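3/29/20. Glue book, entry 22

Sunday, so the building is quiet and I can hear the fridge. Carrying on with the hide glue question, which I said in November would take a fortnight.

Where we left off: Darkwood batch opened, soaked overnight, heated in the small pot, brushed on to the beech offcuts, clamped, left. Akier batch the same, except that I forgot the overnight part and gave it four hours and a stern look. 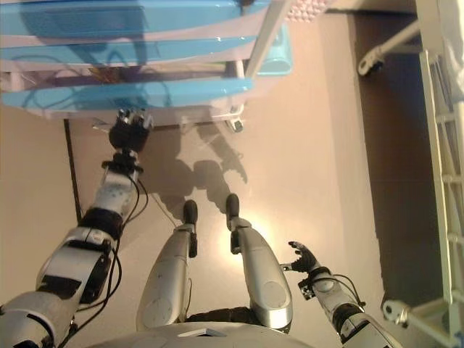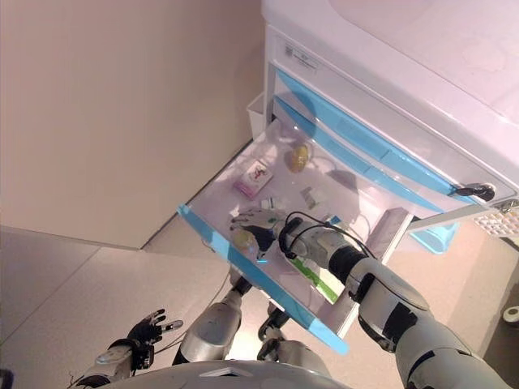
The clamps came off this morning. Darkwood first. The joints looked lovely, all of them, and then I put the first one in the vice and leaned on it and it parted along the glue line with a noise like someone biting a biscuit. Clean faces on both sides, hardly a fibre pulled. That is a starved joint or a chilled one, and as I had the clamps done up tight enough to worry the beech, I'm going to say starved. Second one held longer and took a small piece of wood with it. Third one I couldn't break by leaning, so I hit it, and I regret the state of the vice jaws.

Akier, the four-hour batch, which by every book on the shelf ought to be porridge: didn't break. Not by leaning, not by hitting. When it did finally go it went through the wood a good way off the line. I have written this down in ink so that I can't be talked out of it later, chiefly by me.

Possible explanations, in the order I'd like them to be true:

The Akier is ground finer, so it takes up water quicker and four hours is plenty. Rubbing a pinch of each between the fingers, the Akier is more like caster sugar and the Darkwood more like what's left in the bottom of the cereal bag. Fits.

The Darkwood was too thin. I mixed both by weight, or believe I did. The entry for Friday says "water to cover, bit more", in my own handwriting, so the case for weighing isn't strong.

The Darkwood was too hot. The thermostat on the small pot has two moods. If it sat well over temperature all morning then I cooked the strength out of it and the maker is blameless.

The Darkwood is simply old. The tub has no date on it, only 401 on a sticker, which could be a batch, a grade or a price in some currency I don't know. It was already on the shelf when I took over the shelf.

To sort these out I need to change one thing at a time, a principle I hold dear and last observed in the autumn. So:

Set A. Darkwood, weighed, overnight soak, big pot (the one with the decent thermometer), beech.
Set B. Akier, same in every respect.
Set C. Akier, four hours again, to see whether it was luck.
Set D. Darkwood, four hours, for completeness and spite.

All offcuts planed the same day and warmed on the radiator before gluing. All clamps wound up to the pencil mark and no further. If anyone moves the pencil mark I shall know.

Stock. The beech is nearly gone. There is a length of Raltside ash under the bench but I'm keeping it out of this, as changing the timber halfway would give me a third mystery and I have enough to be going on with. The Ratanaporn brush has started to moult into the pot. I picked hairs out of two joints on Friday and can see one more that I missed, set in the squeeze-out like a fly in amber. New brush before Set A, whichever is cheapest.

For whoever uses the small pot next: the outer water had boiled down almost to the element. Top it up before you switch on. I have put a strip of tape on the lid saying so, next to the older strip of tape saying so.

Also the 2000 grit has been used on something with paint on it. I'm not asking. It's in the bin and the new sheets are behind the tins on the top shelf.

Smell report, as requested: Darkwood, wet dog. Akier, wet dog in a nicer coat. Both went once the window was open, as did the heat.

Soaking for A and B starts tonight, weights to be written here before the lid goes on and not after. C and D get mixed tomorrow once the big pot has been scrubbed out. Broken pieces from today are in the shoebox marked BEECH, each with its letter pencilled on the end grain. Please don't use them as door wedges again.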